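阳台

我先声明，我加入那个论坛的时候是真的只想看一眼。就一眼！当时我在家养脚（下楼梯踩空了，很丢人，不展开讲），电视看腻了，手机刷着刷着就刷到了塞塔蕾·巴盖里的案子，然后刷到了论坛，然后天就亮了。

案子你可能听过，也可能没有，在德里蒙特那一带算是家喻户晓。塞塔蕾，21岁，暑假在海边的希尼亚旅馆打工，有天傍晚下了班，在后院跟厨房的人说了句“明天见”，人就没了。包在房间里，凉鞋在房间里，洗好的工作服还搭在椅背上。警察查了很久，什么也没查出来。论坛就是后来一帮放不下这件事的人建的，分了好多版：时间线版、证人版、旅馆平面图版，还有一个照片版，我后来基本就住在照片版里。

照片版的日常是这样的。有人找到一张当年夏天游客在希尼亚拍的照片，贴上来，底下立刻开始吵。吵这是不是希尼亚的阳台，因为隔壁卡里米公寓的栏杆跟它一模一样，都是那种白漆铁栏杆，弯弯的。吵影子的方向。吵后面那个戴眼镜的男的是谁。吵到最后一定会有个老会员出来说，感谢楼主，不过本图早年已经发过，请先搜索。这个老会员十次里有九次是内维尔·帕森斯。

内维尔这人吧，我一开始挺烦他的。他是版主，退休前在船运公司做文书，住在戈德利，从没去过德里蒙特，可是他能告诉你希尼亚旅馆二楼走廊的灭火器挂在哪一侧。他给每张照片编号，写来源，写首发人，标注有没有水印。谁要是发帖不写来源，他就私信你，措辞极其客气，客气到你想把电脑合上。我第一次发图就忘了写，收到他的私信，开头是“亲爱的新朋友”，我看完脸都红了。

不过后来我们熟了，我发现他晚上也不睡觉。

我是说，凌晨那个时段在线的人总是那么几个。内维尔，我，一个叫尼卢法尔·穆萨维的护士，下了夜班来的，打字很快，错字很多，还有一个从来不说话的会员，用户名叫“zn”，注册了好多年，发帖数是零。我有一次问内维尔这人是谁，他说不知道，但是每次有新图，她总是头几个点开的。他用的是“她”。我问你怎么知道是她，他隔了半天回我：语感。

一个没发过帖的人能有什么语感啊，我真是服了。

好，说正事。那年夏天我妈让我回去帮她收拾储藏室，里面有一大堆我姨父的东西，姨父年轻时爱拍照，走到哪儿拍到哪儿，洗出来装信封，信封上写地名，字丑得像蚯蚓。我坐在地上一个一个翻，翻到一个写着“德里蒙特，海边”的，手就停住了。

你们要理解我当时的心情。我在照片版混了那么久，贴的全是从别人旧博客里扒来的、糊得看不清五官的小图，突然手里有了一沓从来没人见过的原版照片。我连我妈喊吃饭都没听见。

信封里大部分是海，海，还是海，还有我姨戴着一顶大得离谱的草帽。最后一张是张桌子。桌上后头放着个白色铁丝篮，篮里有一个白色保温杯和一个白盒子，左右各有一只手握着黑色的夹爪，左边那只正夹着杯子。

那个画面，我看了太多遍了，不会认错的。是塞塔蕾。
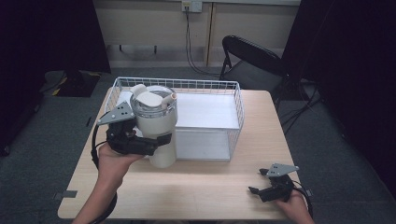

我扫描的时候手一直抖，扫歪了好几回。来源写得规规矩矩，首发人写了我自己，标题我想了很久，最后打的是“新图，未见过，请看右后方”。别笑我，之前有家小报从论坛偷过图，大家都被偷怕了。发帖时间是2018年7月22日，半夜。我记得这么清楚，是因为内维尔后来把那个帖子置顶了，那行日期在版面最上头挂了好久。

然后就炸了。

尼卢法尔第一个回，只有一串感叹号，接着说她在医院休息室看的，差点叫出声。接着来了一堆人，好多潜水的都浮上来了。确定是希尼亚吗，不是卡里米？确定，后墙那块白色插座面板在旧明信片上有。桌边那人是谁？有人说是经理，有人说经理没那么瘦，有人说这就是那个从没被找到的证人，越说越玄，到了第6页已经有人给他编出了一条船和一个情妇。我看得又兴奋又心虚，毕竟帖子是我开的。

问题是那个小女孩没人认得。旅馆的住客名单论坛里早就有一份，带孩子的家庭都对过了，年龄没有一个合适的。内维尔很严肃地发了个帖，请大家不要对未成年人做任何猜测，已有的猜测他会删。他真的删，一晚上删了16条。有人骂他独裁，他回：是的，谢谢。

我就是在那天晚上收到私信的。发件人：zn。

我盯着那两个字母看了一会儿才敢点。信很短，说，您好，打扰了，请问这张照片有没有不带水印的版本，水印正好压在左边的角上。如果不方便也没关系。

左边的角上？我赶紧放大看。左边什么都没有啊。右边是一只手握着夹爪，中间是铁丝篮，左边是另一只手，握着个黑色夹爪，夹着那个白杯子，连着根黑线。那只手确实正好在左边。

我的第一反应说出来很不好听。我想：这人知道什么。案子看多了就是会这样，你看谁都不对劲，超市里有人多看你一眼你都想记下车牌。我没回她，我先去找了内维尔。内维尔说，你问她。我说怎么问。他说，就像正常人那样问。

行吧，正常人。我写了删，删了写，最后写的是：您好，当然可以给您，能问问您为什么想看左边吗？

她过了两个晚上才回。那两个晚上我什么也没干成，隔一会儿就刷新一次信箱，煮面都煮糊了。

她说她叫佐赫蕾·努里。她说吐舌头的那个是她。

她说她们家不是住客，所以名单上没有。她妈妈在旅馆洗衣房做事，夏天没人带她，就把她一起带去上班，按规矩是不许的，塞塔蕾帮她们瞒着，没人的房间打扫完了，就让她在阳台上玩一会儿。戴眼镜的是来修百叶窗的，修完就走了，她记得他给过她一颗薄荷糖，辣得她直哭。她说抱歉，让大家失望了，他真的只是修百叶窗的。警察当年来问过话，她妈妈怕丢工作，没说孩子也在，后来就更不好说了。其实说了也没用，出事那天她发烧在家，什么都没看见。

她说门框那儿的胳膊是她妈妈的。那件花衬衫她记得。她妈妈后来搬了几次家，有一回屋里漏水，照片全泡坏了，前年冬天人也走了。她在论坛上待了这么多年，每张新图都点开，是在想，那个夏天有那么多人举着相机，总会有谁不小心拍到她吧。

我把这封信读完，在椅子上坐了好一会儿。然后我去把原片找出来，重新扫，用最高的精度扫，擦了玻璃，又擦了一遍，单独把左边那个角也扫了一张。说真的，再怎么扫也就是一只手，手里的夹爪稍微清楚了一点，上面那块带孔的灰板子也清楚了点，我不懂这些。杯子里装的是什么还是看不出来。

我发给她，附了一句“希望能有用”，发完就后悔了，有用，我怎么想得出这种词。她回得很快，说谢谢，是西瓜。

我说什么？

她说，盘子里是西瓜，她切好端出来给我们吃的。

后面的事比较乱。她问我能不能先不要说出去，我当然答应了，可是帖子还在往上涨，那条船和那个情妇已经快成定论了，还有人准备给警方写信。我憋得难受，去跟尼卢法尔绕着弯子讲，尼卢法尔多聪明啊，听了半句就说，别讲了，讲了我就得装不知道，我装不来的。内维尔什么也没问，他就把帖子锁了，理由写的是“版面整理”。底下骂声一片。有个叫戈尔娜·扎马尼的会员，时间线版的元老，写了好长一篇指责他打压新线索，写得还挺有文采的，我都差点想给她点赞。

到了8月，佐赫蕾自己发了帖。零变成了一。她把修百叶窗的事、洗衣房的事都写了，写得很干，像在填表，关于她妈妈只有一行。戈尔娜在底下追问了好些细节，几点，哪个房间，薄荷糖是什么包装，佐赫蕾能答的都答了，答不上来的就写“不记得”。问到最后戈尔娜说，好的，谢谢，时间线已更新，我把“身份不明男子”那一栏撤了。

塞塔蕾还是没有找到，这个我得说清楚，免得你们一路看到现在是在等这个。那张照片除了说明她某天下午在阳台上笑过，别的什么都说明不了。

原片我后来寄给佐赫蕾了。我妈有点舍不得，说那上头还有你姨呢，我说姨的草帽照还有一大沓，你挑。寄之前我去邮局买了硬纸板夹着，柜台的人问我里面是什么，贵不贵重，要不要保价。我说是照片。他又问，那填多少？后面排着队，我拿着笔想了半天，填了个数，现在想想好像填少了。

内维尔给它编了新的号，来源那一栏改成了“私人收藏，佐赫蕾·努里”，水印那一栏写的是“无”。他私信我说，首发人还是你，这个不能改，规矩就是规矩。然后他问我脚好了没有。我脚都好了多久了，我说内维尔你快去睡觉吧。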